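Ata da reunião de acompanhamento técnico – bancada de preensão manual, Clusska
Outubro, início às 14h10, sala pequena do primeiro piso

Presentes: equipa da bancada, manutenção, segurança e, à distância, os colegas da Teltier.
Redigiu: Svitlana Ostapchuk

1. Abertura
Começámos com uns minutos de atraso, por culpa da ligação com a Teltier, e aproveitámos para dar as boas-vindas ao colega novo da manutenção, que foi muito simpático em vir logo à primeira reunião e sem ter almoçado. A ata anterior foi aprovada com uma correção: a referência do cabo de sinal é 1417, e não 1471 como eu tinha escrito (as minhas desculpas a quem andou à procura dela no armazém!).

2. Falha da pinça direita
Foi o ponto que nos ocupou quase toda a tarde. No episódio 604 da tarefa com a régua de tomadas, a pinça direita deixou de comunicar a abertura dos dedos e o registo continuou a gravar o último valor, como se estivesse tudo bem. Só demos por isso na revisão, e entretanto ficaram gravados mais 12 episódios com o mesmo defeito. A Teltier confirmou que o programa devia ter parado com o erro 1668 e pediu-nos os ficheiros completos, que seguem ainda hoje.

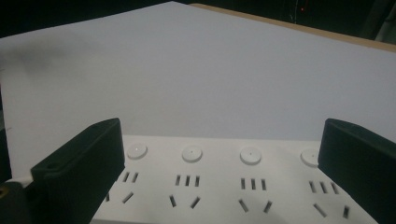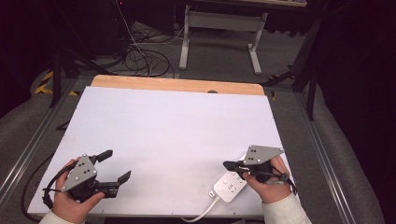
Bancada com a régua de tomadas branca: vista a partir de uma das pinças e vista geral com as duas pinças na mão.

A manutenção desconfia do conector do cabo, que trabalha sempre um pouco dobrado quando o operador roda o pulso. A Salminen, que nos forneceu os conectores, já se ofereceu para enviar um modelo com saída em ângulo – um gesto que todos agradecemos.

3. Segurança
Conversámos longamente sobre a régua. Ficou assente que só se trabalha com ela desligada da corrente, com a ficha à vista do operador, e que a confirmação passa a constar da folha de arranque. Os cabos no chão também foram falados e vão ser presos antes da próxima sessão.

4. Decisões
Os 12 episódios ficam de fora do lote para Clidbridge e serão repetidos.
A manutenção troca o cabo direito e verifica o esquerdo.
A Teltier envia uma versão que interrompe a gravação quando o sinal congela.

5. Outros assuntos
Pediu-se mais uma cadeira para a sala de revisão. Fico eu de tratar disso.

A reunião terminou às 16h25.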